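Nundinstead Interview Archive: Unaccompanied Minors Collection

Data card, release 2

Overview

The Nundinstead Interview Archive holds transcripts of conversations with young people who crossed at least one national border without a parent or legal guardian. The collection was assembled by the Sillis Center for Migration Records and is offered to researchers, teachers and legal aid organizations. It contains 300 transcripts in plain text, with a matching table of background information.

All participants were between 13 and 17 years old when they left home. Interviews took place after arrival, in shelters, schools and the homes of relatives. No interview was conducted in a detention facility.

Contents

transcripts/ One text file per interview, in English translation.
originals/ The same interviews in the language spoken, where the participant agreed to its release. This folder holds 100 files.
background.csv One row per participant: age at departure, country of departure, schooling completed, relatives at destination, and length of journey in weeks.
topics.csv Topic codes assigned to each passage. A passage may carry more than one code.
codebook.txt Definitions of all topic codes, with notes on changes from release 1.

Topic codes

The codes are grouped under reasons for leaving, travel, belongings, arrival, and contact with family. The belongings group is new in this release. It covers what participants packed, what they were told to leave behind, and what was lost, sold or taken on the way. Passages that mention money alone are coded under travel.

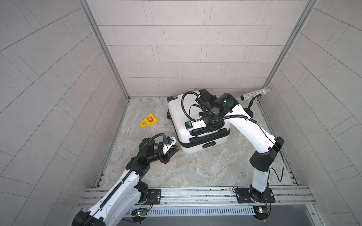 A white hard-shell suitcase with a black carrying handle and caster wheels, lying flat between two robot arms.

Passages about bags and clothing were coded twice, by separate readers. Where the readers disagreed, both codes were kept and the passage is marked "split" in the last column of topics.csv.

Consent and privacy

Each participant gave spoken consent, and a guardian or appointed advocate gave written consent. Names of people, villages, schools and employers have been replaced with bracketed labels. Dates have been reduced to the month. Users must not attempt to identify any participant, and must not combine this collection with other records for that purpose.

A participant may withdraw at any time. Withdrawn transcripts are removed at the next release, and users are expected to delete earlier copies within 60 days of notice.

Known limitations

The collection is not a representative sample. Participants were reached through service providers, so young people who received no assistance are largely absent. Girls are underrepresented. Journey lengths are self-reported and have not been checked against other sources.

Translations were prepared by the Lakatos language office. Some regional expressions have no close English equivalent and are left in the original, with a note.

Access

Files are distributed through the Lorkura repository on acceptance of the terms of use. Teaching excerpts may be reproduced without separate permission if the collection name and release number are given. Requests for the original-language files are reviewed every January and require a short statement of purpose.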